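What We Drink Between Classes: A Small Study of Cans, Bottles and Labels
Student project report, Consumer Studies elective

Why we picked this

Our group started with a much bigger idea, which was to look at everything students eat and drink on campus in a week. Our instructor very kindly talked us down from that, and we are grateful, since even the drinks alone kept us busy for most of the spring! We settled on one question: when somebody reaches for a drink in a hurry, how much of the choice is made by the package? We all had strong feelings about this before we began (one of us will only drink from cans, and could not explain why), and it seemed like a nice, everyday sort of thing to look into.

How we went about it

We did two things. The first was a tally. For 7 weeks we sorted and counted the empty drink containers from the recycling bins on the ground floor of the Clostach building, every Monday, wearing gloves and wishing we had picked a different topic. We put each container into one of two piles, cans or bottles, and left out cartons and paper cups. The total came to 1,847 containers.

The second part was a short survey with 80 students, done at the tables outside the Xue snack counter. We had planned to hand out paper forms, but people were much happier to chat, so we asked the questions out loud and wrote down the answers ourselves. We used a free form builder called Zusitix to keep the answers in order, and apart from one afternoon when it would not save anything, it did the job well.

For the survey we also set out a few real drinks on a white table, so that people could talk about something in front of them and not just from memory. We wanted a mix of packages, with some labels that cover a lot and some that let you see the drink inside. Students were asked which one their eyes went to first, and then which one they would want to open.

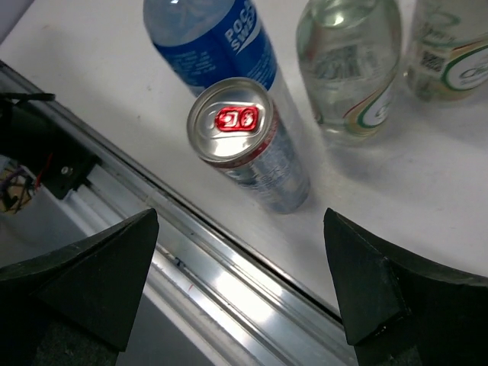
Figure 1. Part of the table display: a silver can with a red patch showing through its pull tab, a bottle of Pocari Sweat, and two clear bottles with curved stripes on their labels.

What we found

Of all the containers we counted, 1,439 were bottles and the remaining 408 were cans. We had expected bottles to come out ahead, but not by so much. When we brought this up in the survey, the answer we heard again and again was the cap. You can close a bottle and put it in your bag, and a can has to be finished or carried around very carefully. Several people told us a sad story about a can and a laptop.

Color came up more than we thought it would. The deep blue label with its big white capitals was often the first thing people mentioned, and quite a few said they could pick it out from across a room. The clear bottles got a different kind of comment. People liked being able to see the drink, and some said the green and gold swirls made it feel fancy, like something you would be served at a wedding. One of those labels has a QR code on it, and we asked whether anybody ever scans them. Almost everyone laughed.

The can had fewer fans but more loyal ones. They talked about the sound of opening it and how cold it feels in the hand, and a couple of them noticed the red under the tab and thought it was a nice touch on such a plain silver lid.

Things that did not go so well

Our tally only covers one building, and a busy one, so it may not say much about the quieter parts of campus. We also lost a little time in the fourth week arguing over whether an aluminum bottle with a screw cap is a can or a bottle. We went with bottle, and we still do not all agree.

The display had its own trouble. The room lights were strong and the shiny surfaces caught them, so the fine print was hard to read unless you picked things up. Next time we would let people handle the drinks from the start. We would also like to add a plain bottle with no label at all, an idea we borrowed from the Flulik group, who presented right before us in May and tried the same thing with cereal boxes.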